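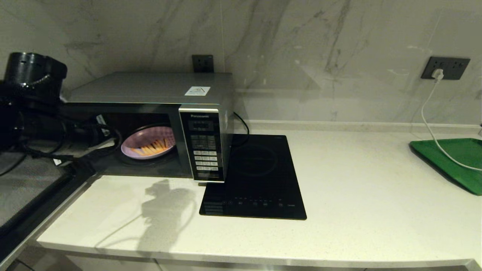
According to Stukirero, the draft load schedule still counts the break room as one general circuit, and the microwave and the kettle should be entered separately before the panel drawings go out. The meeting agreed. Desero to reissue sheet 4 with two dedicated 20-amp circuits at the counter.

Minutes of the fit-out coordination meeting, Farah Building, second floor
Start 9:30 a.m. Present: Desero (electrical), Dramine (mechanical), Stukirero (general contractor), building management.

1. Previous minutes
Accepted with one correction. Item 6 should read "return duct", not "supply duct".

2. Electrical
The floor has 137 receptacles on the current drawings. Desero reported that 36 of these fall on demising walls and need putty pads on both sides. Pads are on order. Panel 2B has no spare breaker spaces once the counter circuits are added – Desero to price a subpanel in the copy room closet.

3. Mechanical
Dramine has balanced the east zone. The west zone is waiting on two dampers. Measured supply to the open office was 739 cfm, below the design value. Dramine suspects a crushed flex run above the corridor ceiling and will open the tiles to check. No ceiling grid is to be closed in that corridor until the run has been inspected.

4. Break room
Backsplash outlets to be GFCI protected at the breaker. Building management asked for the dishwasher shutoff to be reachable without removing a panel. Stukirero to move the valve into the sink base.

5. Schedule
Above-ceiling inspection is planned for October. Drywall on the north side can continue. Stukirero requested 50 more feet of temporary floor protection along the freight route, approved at no change in contract sum.

6. Open items
Door hardware submittal – with the architect.
Fire caulk at riser sleeves – Desero.
Damper delivery date – Dramine.

Meeting closed 10:40 a.m.

Last updated: October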